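October, bench 3, 4:40 pm

Picking up the flatness business again. Muthu Rajan forwarded the Plestelmont data sheet for the spacer plates and wants to know if we can stop lapping them in house. Their sheet claims the plates come flat enough to use straight from the packet. I have read that sheet three times and there is no mention of how they measured it, on what, or whether the plate was clamped. A clamped plate is flat because you clamped it. I'd want to see it free.

What I did: cleaned the surface plate, let everything sit in the room since lunch, zeroed the indicator on the Kartha block, then ran each sample at eight points near the rim and four near the bore. Repeated after turning the part over. The rim numbers came back fine. The bore numbers did not agree with themselves between first and second pass, so either there is a burr or my stand is moving. Suspect the stand. It has the old Komex clamp on it and that clamp creeps if you look at it.

Swapped the clamp, reran. Better, still not what I'd call repeatable. I am not going to write down an average of readings I don't believe.

Other thing. The sales note says they checked 2000 plates and had 2 rejects. Rejects for what? If the test is "does it fit over the gauge pin" then I could get 2 rejects out of 2000 with plates cut from a road sign. Muthu says to take it as a good sign. I take it as a number someone typed. Asked him to get the actual inspection procedure, and the name of whoever wrote it.

Also looked up our own log for comparison. We have 1072 entries for the lapped plates going back to when the Takora fixture was new, and 153 of those are flagged for rework. People keep quoting that as our failure rate. It isn't one. Half the flags have no reason written next to them, and at least a few are the same plate flagged twice by two people on different shifts. Before anyone puts our rework against the supplier's rejects on a slide, somebody needs to go through the flags.
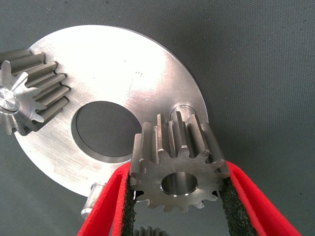 Blue on the lapping plate is getting patchy again, so the next batch we lap ourselves will need the compound changed first. Used the last of the fine grade. Order more, and not the cheap tin, it had grit in it last time.

To do:
- borrow the heavy stand from metrology, rerun the bore points
- stone the bore edge on one sample only, leave the others alone so there's something to compare
- measure with a weight on and with it off
- chase Muthu re procedure

My guess is the plates are okay and the paperwork is bad. Still a guess. Keep lapping until the rerun is done.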